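Notes for week 2: packages, bundles and why people buy them

Okay, so last time we got through day trips and I promised we'd do packages next, because half of you are going to end up writing one for your project. Bring these notes with you, I've left the margins wide on purpose. If you missed the first class, the slides are in the shared folder and you can catch up in one sitting.

## What I mean by a package

A package is two or more things sold together for one price, or sold so that buying the first makes the second cheaper. Those are different animals! The first kind is what I'll call a fixed bundle: boat ride plus lunch, one ticket, done. The second kind is an add-on discount: you book the boat ride and then you're allowed to buy the lunch for less. The guest often can't tell them apart, but your accounting sure can, and so can the partner who's waiting to get paid.

I used to sell trips on the lake at Titmont (six summers, mostly behind the desk, sometimes in the boat when someone called in sick), and we ran both kinds side by side. The fixed bundle was easier to explain over the phone. The add-on was easier to change when the lunch place closed early, and it closed early a lot.

## The running case: Dultia Lake Tours

We're going to use Dultia all term, so get comfortable with it. Dultia runs a morning boat tour out of Titmont. Up the hill is the Mallberg chairlift, and down by the dock there's Demirtaş, a family restaurant that does breakfast until 11 and grills after that. All three want more people in April, when the lift is running and the lake is open but the families haven't shown up yet.

Last April Dultia had 923 guests on the boat. The tour costs $30. The lift and the restaurant both said they'd be happy to "do something together," and if you've worked in tourism for more than a week you know that sentence can sit in an inbox until fall.

So, what would you do first? Most people jump to the discount. I'd start with the clock. The boat gets back at 10:30, and it's a short walk to Demirtaş, so a guest can make the end of breakfast if they don't stop to take pictures of the ducks. The lift is a longer walk, uphill, with a bend in the road where everybody gets lost. If you sell boat plus breakfast plus lift as one tight morning, somebody's going to be running, and it'll be the person with the stroller.

## Working out the price

Let's do the simple version with the boat and the restaurant. These are the steps I go through, and I'd like to see them in your write-up in this order:

1. Write down what each part sells for on its own. Use the real price, the one on the board, and leave the "up to" price out of it.
2. Write down what it costs each partner to serve one more guest. An empty seat on a boat that's leaving anyway costs very little. A plate of eggs costs a plate of eggs. This is where the restaurant and the boat stop seeing things the same way, so have the talk early, with coffee.
3. Decide who gives up what. If Demirtaş takes money off breakfast and Dultia takes nothing off the boat, Dultia is getting a free ad. Maybe that's fine! Maybe the restaurant gets enough new faces out of it. But put it on paper.
4. Set a cap. Dultia told the restaurant it would sell no more than 800 package tickets over the season, and that number made the kitchen a lot calmer.
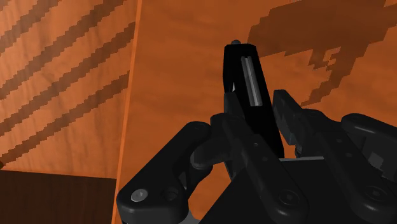

5. Pick the cutoff for booking. Does the guest have to buy the add-on when they book the trip, or can they decide at the dock? Dock sales are fun and messy. I'd allow them, but I'd have the desk call the restaurant before taking any money.
6. Write the refund line before you write the headline. If the wind cancels the boat, does breakfast still stand? Say so in one plain sentence.

## Writing the offer

Here's a draft from an earlier class (used with permission, lightly cleaned up):

> Book any morning boat tour with Dultia and get breakfast at Demirtaş at a lower price. Show your boat ticket at the counter before 11. Boat canceled? Your breakfast price still counts that day.

I like it a lot. It's short, it tells me where to go and what to bring, and the bad-weather question is answered before I've thought of it. What I'd push on is "a lower price." Lower than what? Put the number in. Guests don't mind a small discount, they mind having to ask.

Please stay away from "exclusive," "unbeatable" and anything with three exclamation marks. I use plenty myself when I talk, I know, but on a booking page they make people look for the catch.

One more thing on wording: "any tour" means any tour. If the sunset trip isn't included, don't write "any." We had that exact argument at the desk in Titmont and we lost it, and we paid for a lot of pancakes.

## For next time

- Read the partner agreement in the folder. It's two pages, and the part on who handles complaints is the part I'll ask about.
- Draft your own offer for the boat and the Mallberg chairlift. Keep it under 30 words, price included.
- Add a note on timing. Tell me how the guest gets from the dock to the lift and how long you're giving them, stroller and all.
- If you're working in a pair, put both names on it and hand in one copy.

We'll read a handful of the drafts out loud at the start of class and then move on to season passes. Printouts please, the projector in our room is still being weird.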